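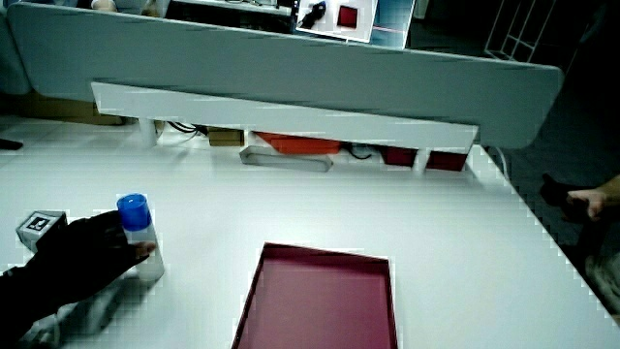 Page last changed: Sunday, teatime

Stuvow bench kit review: four months in

I've had the Stuvow kit on our white bench since February and I keep getting asked whether it's worth the money, so I've finally sat down to write it up. Short version: yes, mostly, if you already own an arm and you're sick of setting it up from scratch every time somebody nudges the table.

For anyone who hasn't come across it, Stuvow is a box of bits for a tabletop cell. You get a set of small marker cubes, a couple of shallow trays, a fixed camera mount and a bit of software called Polus that ties it all together. Ours looks after one job, which is moving bottles in and out of trays for the lab next door. There's no arm in the kit. Ours is an old Pyo that Gerardo Lumbao bought second hand and has rebuilt twice, and I'm very fond of it even though it squeaks.

Setting up took me most of a day. The camera mount is lovely – solid, two bolts, no wobble – and I had it up before my tea went cold. The trays just sit on the table. Then you get to the marker cubes, and the manual goes to pieces. It tells you to "distribute the references evenly", which I did, and Polus hated every single layout I gave it. What works is keeping one cube close to whatever you're handling and leaving it alone. I now put mine right by the bottle when I'm doing a check, gloved hand on the bottle, cube next to it, and then read off what Polus thinks is going on. If the bottle position is out compared with the cube, the calibration has drifted and you may as well redo it there and then.

Wear dark gloves for this, by the way! Ours are black and the bench is white, so a hand stands out nicely and Polus masks it without any fuss. With bare hands it got confused and twice decided my thumb was part of the bottle. I wrote to Stuvow and they said a fix was coming. Still waiting.

Bottles deserve a word too. The ones we use are white plastic with a blue screw cap, so it's a white bottle on a white table and I was fully expecting trouble. The cap saves you. Polus locks on to the blue and works down from there, and it has been more reliable than the clear bottles we tried first, which were hopeless. If you've got a choice, buy the ones with a coloured lid.

The trays are my favourite part. They're open and shallow with thin walls, so the gripper can get in at an angle without catching the rim. I keep the deep maroon one at the front of the table, where I can reach it. The colour is a bit school canteen but it shows up beautifully on camera. My one moan is that they slide. A strip of grippy matting underneath sorts it out, and at this price it ought to be in the box.

Now the upkeep. Stuvow say to recalibrate every 1,000 picks and service the whole lot at 3,000. I'd ignore the first number. We do a quick check every morning, bottle and cube, and it takes five minutes including finding the gloves. Janelle Fajardo does a proper recalibration when the check looks off, and that has worked out far less often than the manual wants. The service at 3,000 is worth doing, though. Ours had a loose camera bolt and fluff in the mount that I'd never have spotted.

Things I do at the morning check, in case it helps:

Wipe the table. Dust on a white top shows up as speckle in the preview.
Look at the marker face on the cube for scratches or glue.
Stand a bottle next to it and hold it still for a slow count of four.
Read the offset, write it down, get on with the day.

Cables are your own problem. The kit comes with one long lead and no clips at all, so ours wander about at the back under the shelf bar with the spare boxes. I keep meaning to tidy them. If you're buying for a shared room I'd get some clips in the same order, and a divider for the back of the bench if you haven't got one. Ours is light grey and gives the camera a nice plain background, which cut down the false readings more than any setting I changed.

I did look at the Tetuna set before buying. It's cheaper and the software is friendlier, but the markers are stickers and you have to put them on your own blocks, dead square, and I know what I'm like with stickers. A colleague upstairs has it and gets on fine with it. The cubes suit me better.

Support has been all right. Two replies to four emails, both useful, one very long. Replacement cubes come singly, so you don't have to buy the whole set again if one goes under a chair leg (ask me how I know).

Four stars from me. It loses one for the manual and the slidy trays. Gerardo says three, but he's still cross about the cable.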